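Make a small clay pot for your comb

Home > Projects > Clay > Desk and dresser
Last updated August 6, 2020

A comb left lying in a drawer collects fluff, and one left on the edge of the basin ends up on the floor. A short pot with a wide enough mouth fixes both problems and takes very little clay. This one is a plain pinch pot with a small pale figure added at the back. No kiln, no wheel, no slip. If you have made a pinch pot before you can skip down to "Weighting the base", as the walls are done the usual way.

The same pot will take a make-up brush, a pen or a modelling tool. What you can't do is put water in it. Air-dry clay goes soft again if it stays wet, even under varnish, so keep it off the shower shelf.

What you need

Air-dry clay in a sandy or tan colour. I use Merell, colour 622, but any fine-grained air-dry clay will work. Grey clay painted afterwards is fine too.
A lump of white or cream air-dry clay for the figure, the size of a walnut
A small bowl of water
Sheets of plain paper to work on
A blunt modelling tool, or the end of an old paintbrush
A damp cloth and a plastic bag
Fine sandpaper
Matte varnish (optional)
The comb you want it to hold

Have the comb beside you from the start. A tail comb and a wide paddle-shaped comb need quite different pots, and it's easier to check as you go than to guess.

Before you start

Cover the table with paper. Clay sticks to a bare painted or laminated surface, and when you peel it off the bottom of the pot stays behind. Paper lets you turn the pot without lifting it. Newspaper will do, though the ink can come off on light-coloured clay.

Take your rings off. Knead the clay for a couple of minutes until it stops cracking at the edges when you fold it. If it is crumbly, wet your hands and keep kneading. Don't pour water on it.

Forming the pot

Break off enough clay to make a ball that fills your cupped palm. Roll it smooth, then press your thumb straight down into the middle, stopping well before you reach the bottom. You want more clay under your thumb than you would leave for an ordinary bowl.

Start pinching at the bottom of the hole and work upward in a spiral, turning the ball a little after each pinch. Keep your thumb inside and your fingers outside. Try to keep the walls at 5 mm. Thinner walls look neater on the day but they crack in drying, and they chip when a comb is dropped in from above.

A pinch pot wants to open out like a bowl. To keep it closer to a cylinder, stop every so often and cup both hands around the outside, pushing gently inward. You can also stand it on the paper and pat the sides. It won't come out perfectly round and it doesn't have to. If the sides end up a bit square, leave them – a pot with slightly flat sides doesn't roll when you knock it.

Keep this pot short. A comb handle only needs a little depth to sit in, and a tall pot hides the handle so you end up grabbing the teeth.

The rim

Most cracks start at the rim. Dip a finger in the water, shake it off, and run it around the edge. Then go around again pressing down lightly with your thumb so that the edge is rounded and a little thicker than the wall below. You can leave the thumb marks or smooth them out. I leave them.

Stand the comb in the pot while the clay is still soft, and hold it so the handle rests where it naturally wants to. If it catches, ease the mouth wider on that side. Clay shrinks as it dries, so a handle that only just fits now won't fit next week. Allow extra. 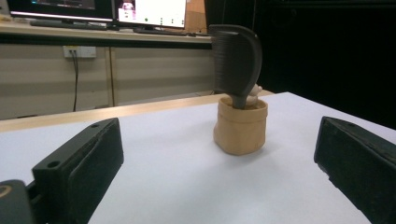
A reader's comment: I made mine for a big curved comb and it fell over every time until I went back and put a lot more clay in the bottom. The handle is light and the head is the heavy end, so it wants to tip. I'd tell people to make the base twice as thick as they think they should.

Weighting the base

The comment above is right, and I have changed this section because of it. For a light brush or a pen, the clay you left under your thumb is enough. For a comb with a wide head, add more. Roll a flat disc of clay, scratch one side and the inside floor of the pot with the modelling tool, dampen both and press the disc in. Work the edges down with the tool so no air is trapped under it. Trapped air won't make anything explode, as there's no firing, but the disc can lift.

Another way is to press a flat steel washer into the floor and cover it with clay. Cover it completely or it will leave rust marks. I tried a pebble once and the clay split around it as it shrank.

When the base is done, tap the pot down on the paper a few times to flatten the bottom. Try the comb again. If the pot rocks, rub the bottom in small circles on the paper.

The figure

Wash your hands before you touch the light clay. Tan clay under your nails will leave streaks in it that don't sand out.

Keep the shape simple. A rounded head with a small bump or two for ears is plenty at this size, and detail gets lost anyway once there is a comb standing in front of it. Roll the head first, pinch the ears up out of the same ball instead of sticking them on, and flatten the underside where it will meet the pot. Mine has been called a bear, a cat and a potato.

Place it at the back of the rim, away from where your hand goes in. To attach it:

1. Scratch the underside of the figure and the spot on the rim.
2. Mix a bit of the tan clay with water until it is like toothpaste, and dab it on the scratched part of the rim.
3. Press the figure on with a slight twist and hold it for a count of 20.
4. Wipe away whatever squeezes out with a dry brush.

If the pot has already stiffened, the figure will probably drop off in drying. Don't panic, just glue it on at the end with craft glue. A glued one holds as well as a pressed one in my experience.

Drying

Put the pot on a fresh sheet of paper, somewhere with no direct sun and no heater. Drape the plastic bag loosely over it for the first night so the rim doesn't dry ahead of the base. After that take the bag off and leave it. Turn the pot upside down once it's firm enough to handle, propping it so that the figure isn't carrying the weight, and let the bottom dry too.

How long this takes depends on the weather and how thick you made the base. In April, when I made the first of these at Clonditham, it needed 2 days for the walls and nearly as long again for the bottom. In a humid summer it can be a week. Clay that still feels cold against your cheek is still damp.

Don't use the oven. People ask, and some packets say you can, but with a thick base and thin walls you'll get a crack straight up the side.

Fixing cracks

Small cracks are normal. Fill them with the same toothpaste mix you used for the figure, let it dry, and sand. For a wide one, push crumbs of dry clay into the gap first, then the paste over the top. Do it again if it opens up. 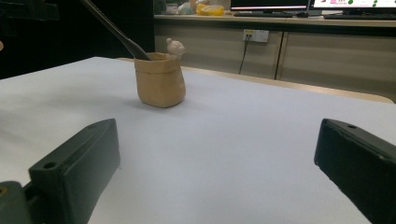
Small tan pot with the pale figure at the back of the rim.

Sanding and finishing

Sand outside, or over paper you can fold up and throw out. Fine grade only. Go lightly over the rim and the bottom and leave the sides lumpy if you like the look of them. Wipe off the dust with a barely damp cloth and let the pot dry again before you varnish.

Matte varnish suits this clay better than gloss. I brush on Janden matte, one thin coat inside and out, and a second on the rim where the comb rubs. Varnish darkens tan clay a shade. Try it on the bottom first if that bothers you. Leave the figure for last and use a clean brush.

You can also leave it bare. An unvarnished pot marks more easily but looks softer. If it's going to hold a comb that has hair product on it, varnish the inside at least.

Looking after it

Shake the fluff out now and then and wipe it with a dry cloth. Don't soak it or put it in the dishwasher. Wash the comb as often as you like but dry the handle before it goes back in.

Other sizes

For tweezers or a single brush, halve the clay and pinch the mouth in tighter. For a set of combs, make a long oval pot and press a divider across the middle. It needs to be scored and pasted on both sides and along the floor, and it should be the same thickness as the walls so everything shrinks together. I haven't managed one of those without at least one crack, so keep some paste in a lidded jar.

Filed under: air-dry clay, pinch pots, desk and dresser
Next project: a shallow dish for hair ties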